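Ticket: Pill reminders fire an hour early after phone update
Product: Tukix (medication reminder app), Hultham pharmacy sync turned on
Status: Solved
Opened: May

Original report

Hi all! First off, I love this app and use it for my whole household, so please read this as a bug hunt and no kind of complaint. Since the last phone update, every reminder goes off an hour before it should. The 8:00 am dose rings at 7:00, the 9:30 pm one at 8:30. The list on screen still shows the right times, which had me doubting my own kitchen clock for a whole morning.

Three profiles on the phone, 21 reminders in total. All of them are early by the same amount.

What I tried first

Restarted the phone. No change.
Turned notifications off and on again for Tukix. No change.
Deleted one reminder and made it again by hand. That one rang on time! The other 20 stayed early.

So new reminders are fine and old ones are off. I got pretty excited at this point and made coffee.

Reply from support

Great detail, thank you. Reminders that came in through Hultham keep the time zone they were saved with. Could you open Settings, then Sync, then Details, and tell us which zone is listed? Please also send the sync log from the same page.

Update from me

Found it! The zone in Details is Jarar, where we stayed with family over the winter. The phone itself is set to home. Jarar is an hour ahead, so that fits perfectly. The log has 33 lines, and the word "zone_keep" shows up next to every reminder that rings early.

Changing the zone by hand did nothing until I signed out of Hultham and back in. Full list of steps that worked, in order:

1. Write down your current doses on paper, or go by the labels on your bottles, before you touch anything. 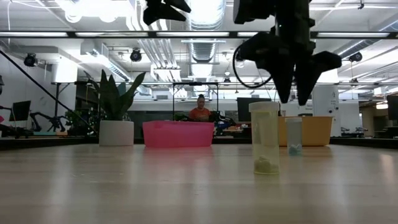 2. In Tukix, go to Settings, then Sync, and sign out of Hultham.

3. Under Details, set the zone to "Follow phone."

4. Close the app fully and wait 5 minutes – signing back in sooner brought the old zone back for me.

5. Sign in again and pick "Replace all" when it asks about existing reminders.

6. Set a test reminder a couple of minutes ahead and let it ring.

After that, both evening doses rang on the dot, and so did the whole next morning. So happy with this!

One leftover

Custom sounds are lost when you pick "Replace all." Mine all went back to the default chime, and I had to set them again in each profile. Could a future version keep them?

Reply from support

Passed along as a separate request. The zone problem is logged for the Gebreyes release, which will ask before keeping an old zone. We're marking this one solved, and you can reopen it from the same page if the early alerts come back.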